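The Second Life of a Server Board

The shop opens at 8, and by 8:15 there is usually a pallet on the loading dock. Carmela Zabala cuts the shrink wrap herself. Under it are servers from offices that have moved, merged or bought something newer, and most of them still work.

Zabala runs the bench side of Skikness, a refurbishing business in a former print works in Flalldale. The company takes in 400 machines in an ordinary month. Some are sold whole. Others come apart, and the boards go to schools, small clinics and people who keep older systems going at home.

"The case tells you very little," she says. "I've had clean ones with a ruined socket and filthy ones that were perfect. You have to open it up."

Opening it up follows a fixed order. The power cords come off first and stay off. The lid goes on a rack with the machine's ticket taped to it. Then comes the cooler, which is where beginners get into trouble. Old thermal paste can hold like glue, and a hard pull may take the processor out with it. Zabala loosens the screws a little at a time, corner to corner, and twists the cooler gently before she lifts. 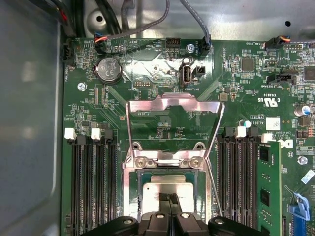
A green server board with the load plate raised above the processor socket and memory slots on both sides.

With the load plate open, the processor can be lifted straight up by its edges. What matters then is the condition of the socket. Zabala checks it under a ring light and a magnifier, turning the board a little between looks. A single bent contact can keep a memory channel from showing up, and the fault is easy to blame on the memory. She has straightened contacts with the tip of a mechanical pencil. She does not recommend it to customers.

Memory is tested one module at a time, always in the slot the manual names first. A full pass takes 30 minutes on the older boards, so several benches run at once while she does paperwork.

The coin cell gets replaced on every board that leaves the building - a cheap part that causes a lot of phone calls. A weak one loses the clock and the settings, and the buyer sees a machine that has forgotten where to boot from.

Boards that pass go into antistatic bags and then into boxes from Kiltero, a packaging firm across the river. Boards that fail are kept for latches, brackets and screws. The rest goes to a recycler named Ortuño, whose truck comes at 3 in the afternoon and parks where the morning's pallet was.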